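**Getting a white tabletop clean again without wrecking the finish?**

Posted by Érica Guerra

Hi all! I just joined the Trindade makerspace and I love it so much already, I'm there practically every evening. They put me on the cleanup crew for the big shared tables (smooth white tops, the ones everybody fights over) and I want to do a really good job!

The trouble is a gray haze. I wipe the tops down with a damp rag, they look great, and then the next time I come in there's a dull film again, plus little marks from pencils and glue and who knows what. I've got a bottle of all-purpose spray but I'm scared of making shiny patches, because the finish is a bit matte. What do you use? And is there any point in putting something on top to protect it?

---

**Modupe Ugwu**

Oh, I love this question! I looked after the tables in a school art room for 19 years and white tops are my favorite, they show you right away what you missed.

Your haze is very likely soap. All-purpose sprays leave a bit behind, a damp rag spreads it around, and then it grabs every bit of pencil dust that comes along. So the first job is to get the old stuff off. Put a few drops of plain dish soap in a bucket of warm water, wash the whole top with a microfiber cloth, then go over it twice with clean water and a fresh cloth. Twice! Everybody skips the second rinse. Then dry it with a towel, going in straight lines from one end to the other.

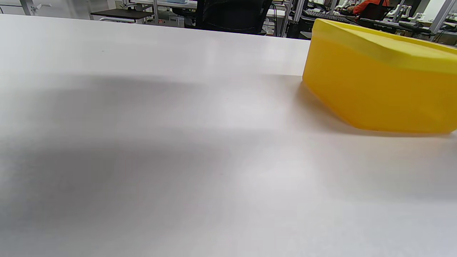
After that you hardly need soap at all. A cloth wrung out in plain water takes care of a normal day, and I'd do the full wash every couple of weeks, or more in February when people track in salt and it gets on their sleeves and bags and everything.

For the marks:

- Pencil: a white vinyl eraser, very light, then wipe
- School glue: lay a wet cloth over it for ten minutes, then push it off with an old plastic card
- Ballpoint: rubbing alcohol (the 70 percent kind) on a cotton ball, dab, rinse
- Tape gunk: a little cooking oil, wait, then dish soap

Try the alcohol on the underside of the edge first, some finishes don't like it. And please keep melamine sponges away from a matte top. They're very fine sandpaper, and that's where your shiny patches come from!

---

**Ognjen Kos**

get Gromeseck spray, works on everything. 25 squirts and done

---

**Vanderleia Pacheco**

Modupe's answer is great, and I'd only add a bit about the protection part. Skip the wax and skip the furniture polish! I put polish on my sewing table once and it was a fantastic mirror for one afternoon, and then my fabric slid right onto the floor and I spent the evening washing it all off with dish soap.

What has helped me most is a big cutting mat for anything with a blade or glue, and a stack of cheap cloths right next to the table where people can reach them. People are so much better about wiping up when they don't have to walk across the room for it. Wash the cloths without fabric softener, or you'll be back to smearing film around.

Have fun with it, Érica, and tell us how the rinse goes!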